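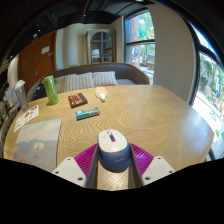 **Bickerstaff Makers Club, Tools & Kits Page**

I've been wanting to get my hands on the Astari kit since it was first mentioned at one of our meetings, so when Myroslav Shevchuk from Visico offered to sit down with me and bring one along, I said yes before he'd finished the sentence. We ordered coffee, cleared a bit of table (not much of it, I like clutter when I'm testing) and he handed me the gripper.

First impression: it's pink! Well, magenta. The fingers are ribbed and they're the first thing anyone is going to ask you about. I asked Myroslav if that was a marketing decision.

"No, that was the material we had when we made the early ones," he said. "Then we tried gray for one batch and three customers wrote in to ask where the pink ones went. So we went back."

The idea is that you hold the thing and do the job yourself, and the camera on it records what the fingers are up to. Later you use those recordings to train an arm. Most of you will know the type. What I wanted to know was how it behaves with ordinary stuff, so we started on a computer mouse, a blue and white one, and I spent a good while just closing on it and letting go again.

"Everybody squeezes too hard at first," Myroslav told me. "You've been picking up mice your whole life with a hand that tells you things. Now you have two fingers and a trigger. Give it 20 tries and you'll stop thinking about it."

I gave it 11 and got bored, but he's right that it gets easier. The ribs bend around whatever you're holding, and the dark strips on the inside are where the contact happens. Those strips are the part that wears. You get 4 spares in the box, and I think that's a bit stingy, so I told him so.

"I hear that a lot," he said, and laughed. "They're cheap to reorder. But okay, I'll pass it on."

We talked for a while about why he likes showing the kit in places like this, with sofas and big windows, when Visico has a perfectly good workshop.

"In the workshop every object is on a clean bench under the same lamp," he said. "Then somebody takes the kit home and there's sun coming across the table and a cushion in the background and they're surprised. I'd like people to see the wide lens dealing with that." 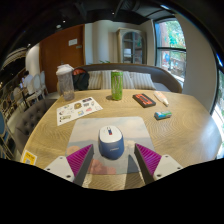

The other thing I pushed him on was weight. My wrist was feeling it by the end of the coffee, and I only had one gripper. Lieven Meijer, who runs our Pruretness build group, wants to buy a pair and work two-handed, so I passed along his question: how long can a person really keep going?

"I do 5 minutes and then I put it down," Myroslav said. "I know people who go for an hour. Their recordings get sloppy and they don't notice."

He's promised a lighter handle in May. I'd wait for it if you have small hands like me. If you don't, the current one is solid, the screws on the finger mounts are easy to reach, and swapping a finger looks like something I could manage without the manual (I do want the manual, though, and mine was missing, so check your box).

Lieven gets the loaner next. Message him if you want a turn after that, and please put the spare strips back in the bag.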